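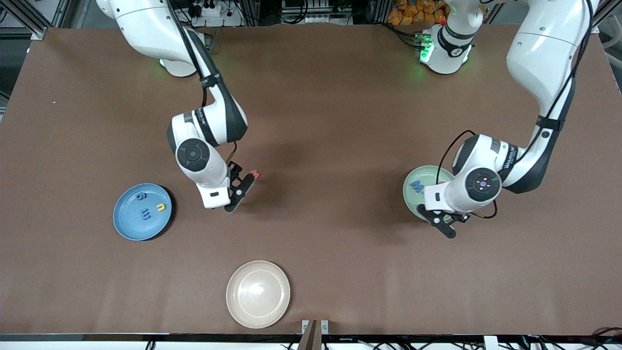 The technician I'd come to see got her question in before I'd even found a chair: did I want to hear about the gripper that let go, or the arm that didn't stop? Both, I told her!

Saturday in June
By the Flumari desk

She works nights at Prorkham, where a two-armed setup called Kandinero sorts foam letters onto plates. Sounds like kindergarten, I know. "The letters are easy on everybody," she told me. "You drop one, you pick it up."

The letting go came first. One gripper kept opening early, and she spent two shifts blaming the fingers (I would have too). It was a loose connector. A cable had been tugging on it every time the wrist rolled over.

Then came the part she doesn't love telling. With the cable swapped, the arm took off sideways at full speed, and when she hit pause on the screen it kept going for 2 seconds. "Two seconds is a long time when your hand is near the table," she said. Hers was on the mouse, thank goodness, and she slapped the red button.
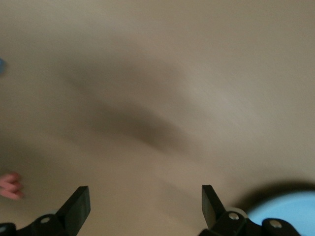 Wrist camera view, gripper open.

The pause command had been waiting in line behind 770 queued moves. Pause jumps the line now, and the top speed stays at 50 percent whenever someone's in the room. They ran 2,000 test stops before she'd sign the sheet. I asked if she trusts it. "I trust the button," she said, and went to get us coffee.

Comments

Huamán: We had the same queue problem on a palletizer. Check your resume command too, ours was worse.

nightshift_b: so was the connector bad or just not pushed in all the way?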